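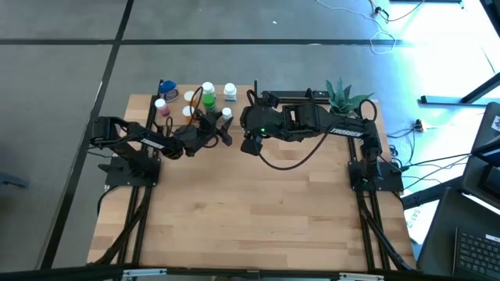
Mail-order refill didn't arrive, can I get a few days' worth locally?

My blood pressure tablets come by mail from Plerka, 50 at a time. The August order still says "processing" and I have 6 tablets left. The Duggan store in Vernby has a pharmacy counter but I've never filled anything there. Will they give me enough to get by, or do I need a new prescription? I'm on one a day.
Posted by gorska2829

Call Duggan first and ask for the pharmacist. Mine phoned the mail-order place and moved the prescription over the same afternoon. If there are no refills left on it, they have to reach your doctor, and that can take a couple of days. Have the old bottle in front of you when you call. They will want the prescription number, the drug name and the strength, all off the label.
Teresa Ó Conaill
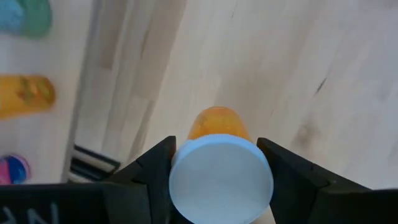
Page last changed: August, 4:12 PM

Also ask Plerka to cancel the August order before Duggan runs it through your insurance. Otherwise the claim can bounce as "refill too soon" and you end up paying cash at the counter. Some states let a pharmacist give a short emergency supply without the doctor, but it depends on the drug and where you live, so ask about that on the same call.
Teresa Ó Conaill

just pay cash for a few, those are cheap usually. I had the same thing with Plerka last year and they never did find the package. don't skip days to stretch it out
vernby1000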